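Papers > Traffic Enforcement > Citation Errors > Section 4

Last updated: 2020-12-28

4. Clerical and Factual Errors in Contested Citations

4.1 Sample

The records cover 4,000 moving-violation citations issued in the districts of Lakura and Simiyu. Parking citations were excluded, as were citations attached to a collision report. From the remaining records we drew 200 contested citations for full reading. Each file was read by two coders working apart, using the form described by Masilela in the earlier Storoditz study. Where the coders disagreed, the file went to a third reader whose decision was final.

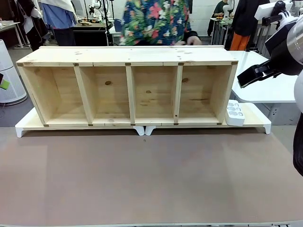

An error was coded as clerical when the mistake lay in the written record alone – a wrong plate character, a transposed date, a missing statute number. It was coded as factual when the driver disputed what the officer reported and the file held some separate evidence on the point, such as a signal timing log or a survey of sign placement. A driver's statement with no supporting record was coded as unresolved.

4.2 Filing Period

Both districts allow 15 days to contest a citation. In Lakura the period runs from the date of issue. In Simiyu it runs from the date the citation is entered in the court system, so a late entry by the officer extends the time open to the driver. Files were therefore compared by days remaining at the time of filing, and the calendar date of filing was not used. 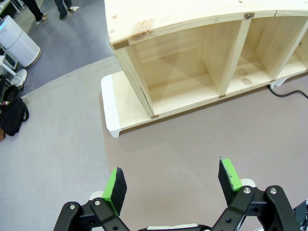

Figure 2. Two-finger gripper with black pads and green edging.

Clerical errors raise a separate question of cure. Simiyu lets an officer amend a citation before the first hearing if the driver is given notice. Lakura allows amendment at the hearing itself, at the discretion of the hearing officer. A wrong statute number may thus end a case in one district and have no effect in the other. We did not treat dismissal as proof that the officer was mistaken about the driving. 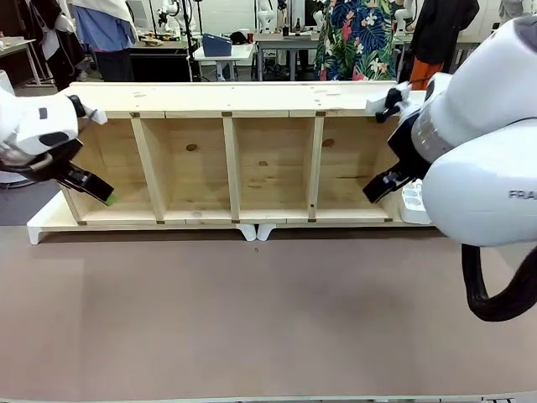

4.3 Coding Limits

Hearing notes vary in length, and many give an outcome without a reason. The Rolovix case system used in both districts stores the final version of a citation but does not keep the text that was replaced. Amended citations could be identified only where the notice to the driver had been scanned into the file. The clerical category is for this reason likely to be undercounted, more so in Lakura, where notice may be given orally.

Related items
Section 3: Burden of Proof at the First Hearing
Section 5: Officer Absence and Dismissal
J. Masilela, Coding Form for Contested Citations (Storoditz study)
Appendix B: Amendment Rules by District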